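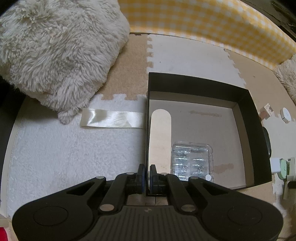
Beschaffung Handgreifer: Stand der Planung im April

Der Antrag für die zweite Ausstattung ist durch. Freigegeben sind 3.000 Euro für Greifer und Zubehör, dazu ein eigener Posten von 2.000 Euro für Speicher und Verbrauchsmaterial. Die beiden Töpfe dürfen nicht gegeneinander verrechnet werden. Wer etwas bestellen möchte, gibt bitte gleich an, aus welchem es bezahlt werden soll. Im letzten Durchgang sind Akkus und Ladekabel auf der falschen Kostenstelle gelandet, und das Umbuchen hat länger gedauert als die Lieferung.

Für den Handgreifer liegen zwei Angebote vor. Fesen verlangt 2.528 Euro für das Gerät mit Kamerahalterung und einem Satz Ersatzpolster für die Fingerspitzen. Tierney liegt bei 2.917 Euro, hat dafür aber den Transportkoffer und ein zweites Paar Finger dabei. Beide Preise verstehen sich einschließlich Versand. Die Kamera selbst ist in keinem der Angebote enthalten, wir verwenden die vorhandene weiter.

Sorcha Ó Ceallaigh hat beide Leihgeräte ausprobiert und empfiehlt das von Fesen. Es liegt etwas leichter in der Hand, und die Polster lassen sich ohne Werkzeug wechseln. Bei Tierney sind sie verschraubt. Das klingt nach einer Kleinigkeit, aber die Polster sind bei uns das Teil, das am schnellsten verschleißt, und jeder Wechsel unterbricht die Aufnahme. Für Tierney spricht der Koffer. Den müssten wir sonst gesondert kaufen, und damit schrumpft der Preisunterschied deutlich.

Toshio Aoki hat darum gebeten, die Öffnungsweite stärker zu gewichten. Unsere Aufgaben auf dem Boden bestehen zum großen Teil aus Kleinteilen: Netzstecker, Dosen mit Deckel, flache Holzstücke, Schachteln mit dünnen Wänden. Dafür reichen beide Geräte. Bei größeren Gegenständen, etwa Bilderrahmen, kommt es darauf an, ob man sie an der Kante fasst oder über die ganze Breite. Bisher fassen wir sie an der Kante, und dabei soll es in diesem Jahr bleiben. Eine Variante mit größerem Hub gibt es bei Fesen, sie passt aber nicht mehr in den bewilligten Rahmen.

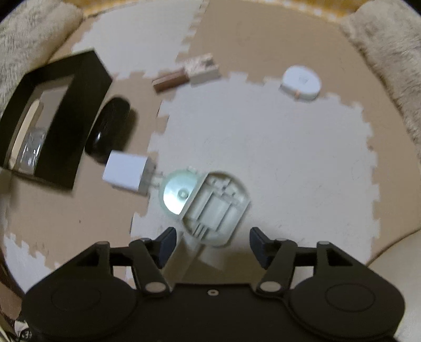
Offen ist noch die Frage der Gegenstände selbst. Bis jetzt bringt jeder mit, was zu Hause übrig ist, und das hat gut funktioniert. Für die Planung ist es trotzdem unpraktisch, weil Sachen wieder mitgenommen werden und dann mitten in einer Aufgabenreihe fehlen. Wir möchten deshalb einen festen Bestand anlegen, der im Schrank bleibt. Eingekauft wird gebraucht, soweit es geht. Gesucht sind vor allem Teile, die mit einem schmalen Greifer schwierig sind:

Batteriefächer und andere Gehäuse zum Aufklappen
durchsichtige Dosen und Einsätze
glatte, runde Gegenstände ohne Kante
Bänder und Stoffstücke, die sich beim Greifen verformen
flache Holzleisten

Batterien bitte vor der Abgabe herausnehmen. Glas nehmen wir nur nach Rücksprache an.

Zum Untergrund: Die Puzzlematten bleiben. Sie dämpfen, wenn etwas herunterfällt, und lassen sich einzeln ersetzen. Bei den Plüschmatten ist zu klären, ob wir Ersatz auf Vorrat bestellen, denn sie sind schlechter zu reinigen, und der Händler führt die Farben nicht dauerhaft. Der Betrag ist klein und geht zu Lasten des Verbrauchsmaterials. Neue Matten bitte nicht eigenmächtig in einer anderen Stärke kaufen, die Verzahnung passt sonst nicht.

Den größeren Teil der 2.000 Euro wird der Speicher beanspruchen. Bisher liegen die Aufnahmen auf Wechselplatten, die zwischen den Büros hin- und hergetragen werden. Josska hat ein Angebot für einen kleinen Netzwerkspeicher geschickt, ein zweites von Prurneo steht noch aus. Entschieden wird, wenn beide vorliegen. Wichtig ist uns, dass Platten später nachgerüstet werden können und dass die Wartung nicht an einen Jahresvertrag gebunden ist. Wer Erfahrung mit einem der beiden Anbieter hat, meldet sich bitte bei Toshio.

Ein Punkt, der beim ersten Greifer gefehlt hat, sind die Folgekosten. In der neuen Aufstellung stehen deshalb Polster, Schrauben und Speicherkarten als eigene Zeilen, dazu ein Ansatz für die Reparatur der Gelenke. Sorcha führt seit dem Winter eine Liste über jeden Tausch. Wer ein Teil wechselt, trägt bitte Gerät, Teil und Monat ein – auch dann, wenn es nur ein Polster war. Ohne diese Angaben schätzen wir im nächsten Haushalt wieder zu niedrig.

Ein fest montierter Roboterarm ist in dieser Runde nicht vorgesehen. Die Anfrage dazu kam mehrfach. Neben dem Kaufpreis bräuchten wir einen stabilen Tisch, eine Abschaltung nach Vorgabe der Arbeitssicherheit und Zeit für die Einweisung, und nichts davon ist bisher beantragt. Das Thema kommt bei der nächsten Jahresplanung wieder auf die Liste. Vorschläge mit Preisangabe können schon jetzt eingereicht werden.

Die Bestellung des Handgreifers soll bis Ende des Monats hinausgehen. Einwände gegen die Empfehlung für Fesen bitte vorher schriftlich an Sorcha. Die beiden Leihgeräte bleiben bis dahin im Haus und können nach Absprache noch getestet werden, am besten vormittags ab 9 Uhr.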